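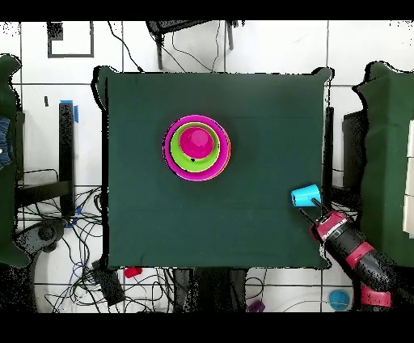 Cuatro vasos y un trimestre entero

En el club de robótica de Pelside dedican las tardes a que un brazo mecánico apile vasos de plástico. Sus responsables hablan de vocaciones y de futuro. Yo fui a ver qué aprenden los alumnos.

La promesa figura en el folleto del programa Hitport, que el centro reparte en noviembre: los estudiantes «enseñarán a una máquina a entender el mundo». El mundo, de momento, mide lo que mide una mesa cubierta con una tela verde oscura. Encima hay vasos de colores. La tarea consiste en meter unos dentro de otros, y quien haya tenido un hijo de dos años sabrá que existen métodos más baratos.

El proyecto se llama Fashola y lleva tres cursos en marcha. Lo forman siete alumnos de bachillerato que se turnan al mando. Cada intento se graba y se etiqueta como bueno o malo, y con los buenos se entrena después un programa que debería repetir la maniobra solo. En el cuaderno del club había 194 intentos anotados la tarde de mi visita. De ellos, 193 se habían hecho con una persona guiando el brazo. El restante era el primero en autonomía, y en la casilla del resultado alguien había escrito «repetir».

No lo cuento con mala intención. Un club escolar tiene derecho a fracasar, y seguramente esa sea la parte más educativa de la tarde. Me cuesta más aceptar el lenguaje que lo envuelve. En la presentación a las familias se habló de inteligencia, de empleos que todavía no existen y de una generación preparada. Una madre preguntó si su hija sabría programar al acabar el curso. Le contestaron que adquiriría «mentalidad computacional», y pasaron a la siguiente diapositiva.
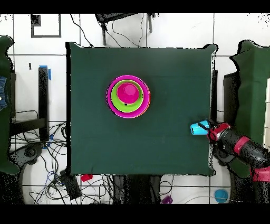 El brazo del proyecto Fashola, con el vaso cian en la pinza. Foto: Club de Robótica de Pelside

Sobre la tela verde, el problema se entiende enseguida. Hay tres vasos encajados, magenta, verde lima y rosa, y un cuarto, de color cian, tumbado en la pinza y con la boca hacia la izquierda. Entre ese vaso y los demás queda un buen trecho de tela. A una persona le bastaría un gesto distraído. Para el brazo hay que decidir la altura, el giro de la muñeca y el momento de soltar, y los alumnos discuten cada una de esas cosas con una seriedad que desarma bastante.

Ahí el club gana puntos. Durante casi una hora escuché hablar de ángulos a chavales que, según su propio profesor, no abren el libro de trigonometría. Una alumna sostenía que los intentos torpes también debían guardarse, porque un programa que solo ve aciertos no sabe corregirse. Es una discusión de verdad, y en el folleto no aparece.

Tampoco aparece el reparto del trabajo. Los de segundo manejan el brazo y los de primero colocan los vasos y rellenan el cuaderno. Pregunté a uno de primero qué había aprendido desde septiembre. «A poner los vasos», dijo. Cuando insistí, me explicó bastante bien qué es un dato mal etiquetado, así que la respuesta corta quizá era injusta con él y con el club.

Queda la cuestión del dinero. Hitport cubre el material durante un curso más; después, el centro tendrá que pagar o devolverlo. En Jasville, donde arrancó un programa gemelo, el brazo lleva desde primavera guardado en un armario porque el profesor que sabía calibrarlo pidió el traslado. En Pelside también hay un solo profesor que sabe calibrarlo. Le pregunté si estaba formando a alguien y me dijo que lo tenía pendiente para después de la muestra.

La muestra será un domingo, en el gimnasio, con las familias delante. El plan es que el brazo apile los vasos sin ayuda. Si no sale, uno de los alumnos tomará los mandos y lo hará él. Pregunté si en ese caso se avisaría al público. Todavía no lo habían hablado.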